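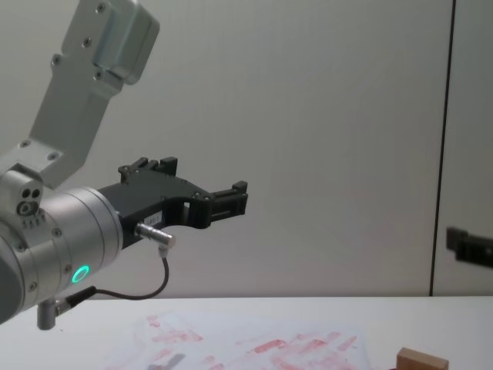
Am Stempeltisch bei Dutance in Vondmont: der linke Arm über dem Papier, am rechten Rand der Greifer des zweiten.

Man muss bei Dutance erst durch die Packerei, dann an der Kaffeemaschine vorbei und schließlich durch eine Tür, an der immer noch »Schreibstube« steht, obwohl hier schon lange niemand mehr im engeren Sinne schreibt. »Das Schild lassen wir hängen«, sagt die Frau, die uns die Tür aufhält und die diese Abteilung seit vielen Jahren leitet. Ihren Namen möchte sie lieber nicht im Netz lesen, reden will sie dafür umso ausführlicher, und so wird aus der verabredeten halben Stunde ein langer Vormittag mit sehr viel Filterkaffee.

Dutance packt und verschickt Waren für andere, vor allem für Furtado, einen Händler für Samen und Blumenzwiebeln, der zu jeder Sendung einen Begleitbogen auf Papier beilegt. Und auf jeden dieser Bögen gehört ein Stempel, rot, von einem richtigen Kissen. Furtado hat das schon immer so gemacht und hält daran fest. »Ich habe einmal gefragt, ob wir das nicht einfach mitdrucken könnten«, erzählt sie und lacht. »Da war am Telefon eine ganze Weile Stille. Die Leute, die dort bestellen, heben diese Bögen auf, die kleben sie in ihre Gartenbücher! Das haben sie mir dann erklärt, sehr freundlich, und danach habe ich nie wieder gefragt.«

Also wurde gestempelt. Im Mai, wenn halb Deutschland gleichzeitig beschließt, doch noch Dahlien zu setzen, sind es besonders viele Bögen. 3.129 waren es im letzten Mai, in dem die Schreibstube alles von Hand gemacht hat, und sie weiß die Zahl auswendig, so wie andere Leute die Telefonnummer ihrer Eltern. »Sie sitzen da und machen kissen, Papier, kissen, Papier, und irgendwann hören Sie im Radio nicht mehr, was gesungen wird. Mir hat es hier wehgetan« – sie fasst sich an den Daumenballen –, »und meiner Kollegin oben in der Schulter. Wir haben uns abgewechselt, klar. Aber abwechseln heißt ja auch, dass jede mal drankommt.«

Jetzt sollen die beiden Roboterarme das übernehmen. Eingerichtet werden sie von Workeck, einem kleinen Betrieb, der eine Straße weiter sitzt und mit dem man bei Dutance vorher nur über die Parkplätze gesprochen hatte. Einen großen Plan habe es am Anfang gar nicht gegeben, erzählt sie. Jemand von Workeck sei herübergekommen, um ein falsch zugestelltes Paket abzuholen, habe die Kollegin stempeln sehen und gefragt, wie lange sie das am Tag mache. »Sie hat es ihm gesagt. Er hat sich hingesetzt und zugeschaut, bestimmt eine Stunde lang, und das Paket hat er dann vergessen. Das mussten wir ihm am nächsten Morgen rüberbringen.«

Wer sich eine solche Umstellung als eine Sache von Strom anschließen und Knopf drücken vorstellt, wird von ihr sehr geduldig eines Besseren belehrt. Ein Mensch, der stempelt, denkt ja kaum darüber nach. Er merkt am Widerstand, wie satt das Kissen ist, er kippt das Handgelenk ein wenig nach, wenn eine Ecke blass bleibt, und er hebt den Stempel gerade ab. »Das konnte ich denen von Workeck überhaupt nicht sagen, als sie mich danach gefragt haben. Ich habe gesagt, na ja, man drückt halt. Und dann haben sie mich gebeten, es ganz langsam zu machen, und ganz langsam konnte ich es auf einmal nicht mehr! Wie beim Treppensteigen, wenn man an die Füße denkt.«

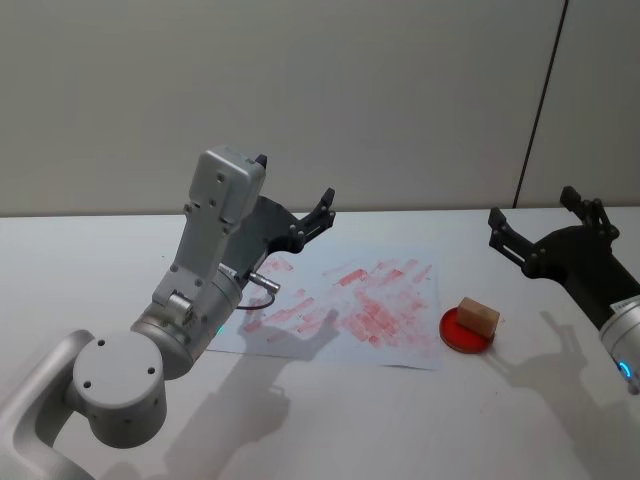 Geübt wird auf Ausschusspapier, Abdruck über Abdruck auf denselben Bogen, bis man die einzelnen kaum noch auseinanderhält. In den ersten Wochen, sagt sie, habe vieles ausgesehen, als hätte ein Kind mit Kirschsaft gespielt. Mal zu viel Farbe, mal zu wenig, mal ist der Stempel beim Abheben ein Stück mitgerutscht. 746 Versuche stehen inzwischen in dem Schulheft, das neben der Kaffeemaschine liegt und in das die Kollegin mit Bleistift einträgt, was sie davon hält. Das Heft war ihre eigene Idee. Bei Workeck gibt es selbstverständlich eine Aufzeichnung im Rechner, mit allem, was man messen kann, aber die Leute von dort kommen trotzdem jeden Morgen herüber und lesen zuerst im Heft.

»Da steht dann zum Beispiel ›schmiert links‹ oder ›schön!‹ oder auch mal ›so nicht‹. Einmal stand da ›wie ich montags‹. Das haben sie bei Workeck nicht verstanden, da musste sie rübergehen und es vormachen.« Sie blättert ein wenig, findet die Stelle aber nicht und legt das Heft wieder hin. Es freue sie, sagt sie dann, dass ihre Kollegin in dieser Sache so gefragt sei. In all den Jahren habe sich kein Mensch dafür interessiert, wie man einen Stempel führt, und nun sitzen da studierte Leute und wollen wissen, warum sie das Kissen nach jeder Pause ein kleines Stück dreht.

Mit dem Holzstempel selbst gab es übrigens lange Gespräche. Workeck hätte gern eine andere Fassung gehabt, etwas mit Kanten, die ein Greifer besser packen kann. Die Schreibstube war dagegen. »Wir haben gesagt, der Stempel muss so bleiben, dass wir ihn auch in die Hand nehmen können. Wenn die Maschine mal steht, und irgendwann steht jede Maschine, das kenne ich von unserem Umreifungsgerät, dann will ich nicht erst ein Werkzeug suchen.« Man hat sich geeinigt, der Stempel ist geblieben, und dafür liegt das Kissen jetzt offen auf dem Tisch, was sie früher nie geduldet hätte, der Farbe wegen. Sie deckt es abends eigenhändig zu.

Ob es Angst gegeben habe, fragen wir, und sie nimmt sich Zeit mit der Antwort, schenkt erst einmal nach. Ja, sagt sie, die habe es gegeben, und zwar bei ihr selbst mehr als bei den anderen. »Ich bin die, die unterschreiben musste. Und ich habe nachts wach gelegen und gedacht, jetzt unterschreibst du, dass man euch hier nicht mehr braucht.« Sie ist dann zur Geschäftsleitung gegangen und hat sich schriftlich geben lassen, dass wegen der Arme in der Schreibstube keine Stelle und keine Stunde wegfällt. Der Zettel, eine halbe Seite lang, hängt innen an ihrer Schranktür. »Die fanden das ein bisschen übertrieben, glaube ich. Aber meine Leute sind an dem Schrank vorbeigegangen und haben es gelesen, jede für sich, und danach war die Stimmung eine andere.«

Was machen die Kolleginnen mit der Zeit? Da wird sie lebhaft. Die Rückfragen der Furtado-Kundschaft landen jetzt nämlich bei ihnen, die früher irgendwo in einem Sammelpostfach lagen, bis sich jemand erbarmte. Welche Zwiebel kommt in welchen Boden, was tun, wenn eine Tüte im Karton aufgegangen ist, und kann man den Bogen noch einmal bekommen, der Hund hat ihn gefressen. »Das ist richtige Arbeit, und manchmal auch anstrengende, das will ich gar nicht schönreden. Stempeln konnte man auch mit Kopfweh. Am Telefon müssen Sie wach sein.« Eine aus der Runde hat nach ein paar Wochen gebeten, wieder mehr mit den Händen tun zu dürfen, ihr fehle das Gleichmäßige, und die legt nun die Bögen zurecht und sortiert aus, was nicht gut geworden ist. Auch darüber hat man länger geredet, denn zunächst war vorgesehen, dass eine Kamera das Aussortieren mitmacht. Vielleicht kommt das noch. Im Augenblick ist sie ganz froh, dass es nicht eilt.

In diesem Mai, dem ersten mit den Armen, sind 2.881 Bögen hinausgegangen, und ein guter Teil davon kam trotz allem noch aus Menschenhand. Sie erzählt das ohne jede Verlegenheit. Vormittags liefen die Arme, nachmittags, wenn es eng wurde, setzte sich jemand an den alten Tisch am Fenster und half mit. Die Maschine ist langsamer als ihre Kollegin, und zwar deutlich, und bei Workeck weiß man das auch und ärgert sich ein bisschen. »Ich sage dann immer, meine Kollegin hat ja auch ein paar Jahre Vorsprung. Außerdem wird die Maschine nicht ungeduldig. Ich schon!«

Ganz abgefunden hat sie sich noch nicht mit allem. Die Geräusche stören sie weniger als gedacht, das Licht dagegen mag sie nicht, es ist ihr zu hell und zu weiß, und früher hing an dieser Seite des Zimmers ein Kalender mit Alpenbildern, der für die neue Wand weichen musste. Der hängt nun in der Packerei, wo ihn angeblich keiner richtig umblättert. Und sie hätte gern, dass man beim Einrichten früher gefragt wird. Die Höhe der Tischplatte zum Beispiel sei für die Arme ausgesucht worden, und wer davorsteht und Papier nachlegt, muss sich jedes Mal bücken. Das ist gemeldet, Workeck will einen neuen Unterbau mitbringen, sie hat es sich in ihrem eigenen Kalender rot angestrichen.

Kurz vor Mittag kommt die Kollegin mit dem Heft herein, wünscht guten Appetit, obwohl noch niemand isst, und schreibt im Stehen etwas hinein. Wir dürfen lesen: »besser, aber Kissen nachfüllen«. Die Flasche mit der Farbe steht im Schrank, hinter der Tür mit dem Zettel.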